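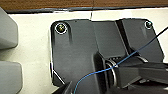 Apolline Poulain reckons a games room goes wrong at the screws first, long before anyone rips a cloth or snaps a rod. She has looked after the one at Brirnovside for long enough to have opinions, and gave me most of them between two phone calls.

"Check the plates, check the screws, every Saturday before we open. Takes me 18 minutes. If one's working loose you hear it anyway – sort of a buzz."

She talks fast. Sits down, gets up again. The room is long, carpeted, low white ceiling, and the tables are what people come for. Table football gets the worst of it, she says. "Spinning. I've a sign at home that says no spinning, never put it up. They'd spin it."

Which table would she save in a fire? "Ping pong. No question. You can play it badly and still have a nice time." She bought the last lot of bats from Hallitz for 188 pounds and thinks she was robbed. Balls come from Gesow, a box of 80, and the box is never full for long. Where do they go? "Under things. In pockets. I found one in my own coat in May."
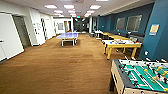 The games room at Brirnovside, with table football in the foreground and ping pong in the middle.

The carpet was an argument. Leclerc, who fitted it, wanted something paler, she wanted brown and got brown. "Show me a pale carpet after one wet half term." The blue wall was her idea too. Some people said it was too dark for a room like this, and she let them say it, then painted.

Would she change anything? Long pause, for her. More seats maybe, parents always want to sit. A bit more space round the ping pong so nobody gets an elbow. And the rods want oiling, she's been meaning to do them all week. "Silicone, not the kitchen stuff. Somebody used the kitchen stuff once and it was horible, it went like glue."

Then the phone went again and she was off down the room, still talking, something about a booking for 18 children and wether they'd want squash or juice.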